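Department Courses Student Projects Library Contact

Student Projects > Second Year > Design for Schools > Quiet Indoor Play at Nevby

Quiet Indoor Play at Nevby Primary: Project Report

1. Background

Nevby Primary has one hall, and it is used for lunch, assemblies and PE. When it rains, the infants stay in their classrooms at break. The classrooms are directly above the library and the office, and staff in both rooms had complained about noise from the floor. Our task was to look at wet break in the infant rooms and suggest changes that the school could make without building work.

The school has 368 pupils. We worked only with the infant classes, which use 2 rooms on the upper floor.

2. What we did

We visited in January and again in March. On each visit we sat in the library during wet break with a sound level meter and wrote down the reading every minute. We also talked to the class teachers and the library assistant, and we asked the children which toys they liked best at break.

At the first visit the children had the usual box of toys. It held hard plastic balls, wooden bricks and a set of metal cars. The loudest readings in the library came when bricks were tipped out of the box. The highest was 80 decibels. Chairs being pushed back were the next loudest, and we had not planned for that.

Before the second visit we swapped the box for a softer set. We chose toys of the same general type so that the children could play the same games. Most came from the Jenon catalogue and a few from a charity shop. We wanted balls that could be rolled and thrown short distances, and blocks that could be used as goals or walls.
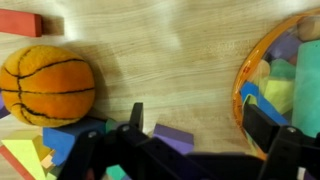 Figure 1. Plush basketball and red block on a wooden surface.

3. Results

With the softer set the highest reading was 70 decibels, and it came from a chair. The library assistant said she could hear feet but no longer heard things being dropped. The teachers said the children accepted the soft balls quickly. Some of the older infants missed the metal cars and asked for them back.

The blocks were less popular than we expected. Light blocks fall over when a tower gets tall, and several children gave up on building and used them as bats. One teacher put them away before the end of break.

4. Problems

The two visits were not a fair test in every way. There were fewer children in school in March owing to a stomach bug, and part of the break was spent indoors on a singing practice. We left those minutes out of the readings. Fabric toys also need washing, and the school has no washing machine. The caps for chair legs that we ordered from Bisoten arrived too late to be fitted.

5. Suggestions

The school should keep the soft balls for wet break and use the bricks on the ground floor only. The metal cars could go back upstairs if they are played with on a rug. Chair caps should be fitted in both rooms and the readings taken again. A washing rota for the fabric toys needs to be agreed before the autumn term.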